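Print this article | E-mail this article

4. Does the table matter? Surface finish and reported satisfaction in shared workrooms

4.1 Background to the claim

The idea that people work better at a wooden table has been repeated so often in the trade press that it is now treated as settled. Its source is harder to pin down. Most of the articles we traced led back to a single sales leaflet, and the leaflet gave no method, no sample and no date. Later papers cite one another. Two of them cite the leaflet directly, and one describes it as a trial, a word the leaflet itself does not use.

We do not say the claim is false. Pale timber may well be pleasant to sit at, and pleasant rooms may well be used more. Our complaint is that these are separate matters, and the literature slides from one to the other without stopping. A person who likes a table has told us about the table. Whether that person then writes a better report is a different question, and hardly anyone has asked it.

4.2 The Miterstead and Gollow returns

The largest body of evidence comes from the workroom survey carried out in Miterstead and Gollow, which we were able to re-read in full. It drew 860 replies. Of these, 715 answered the question on furniture, and the published summary reports only on that group. The missing replies are not mentioned. People who skip a question about tables may simply not care about tables, and leaving them out can only flatter the result.

The wording is also a problem. Users were asked whether the "natural finish" of their table "helped them to feel calm and focused". There was no matching question for painted or plastic tops. Calm and focus were joined in one item, so a user who felt calm and got nothing done had no way of saying so. We would not accept this from a student, and it is odd to see it relied on in planning guidance.

A further difficulty is that the rooms differed in almost everything else. The rooms with wooden tables in Gollow were the newer ones, with larger windows and better heating. The older Miterstead rooms had grey tops and a lift that was often out of order. To credit the tables with the gap between the two towns asks a good deal of the tables. Figure 3 shows the sort of pale, plain surface that the guidance has in mind.
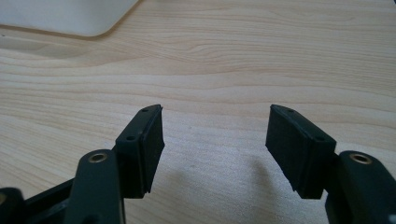 Figure 3. Light-coloured wooden table top.

Glare is the one point on which we expected the case for timber to be strong, and it is oddly neglected. A pale top under a strong lamp can be as tiring as a white one, depending on the varnish. The survey did not record varnish. It did not record lamps either, although users brought them up in the free comments more than any other item in the room.

4.3 The Rondano follow-up

The Rondano follow-up is usually quoted as the answer to these doubts. It compared two rooms in the same building over 30 working days, beginning in September, and found that users of the wooden tables stayed longer. We have read it with some care and remain unconvinced. Users chose their own room each morning. Those with a long day ahead may have picked the quieter room, and the quieter room was the one with the wooden tables. The authors mention this in a footnote and then carry on as though they had not.

Length of stay is in any case a poor stand-in for good work. People also stay a long time when they are stuck.

4.4 What can be kept

Some of the findings survive. Users do say they prefer wood when asked, and there is no reason to think they are making it up. Wooden tops that were sanded and oiled each year drew fewer complaints about stains than those left alone. Neither result supports the sums now being spent on replacement, and neither tells a manager with sound grey tables to get rid of them. A proper trial would move the tables between rooms halfway through and leave everything else where it was. We could find no record of anyone having done so.

Related items
Noise and the open workroom: a second look
Who answers furniture surveys?
Window seats and length of stay in Gollow
Correction to Table 2 of the Miterstead returns

Page last changed 8/1/21 | Contact the editors | Copyright the authors | Back to top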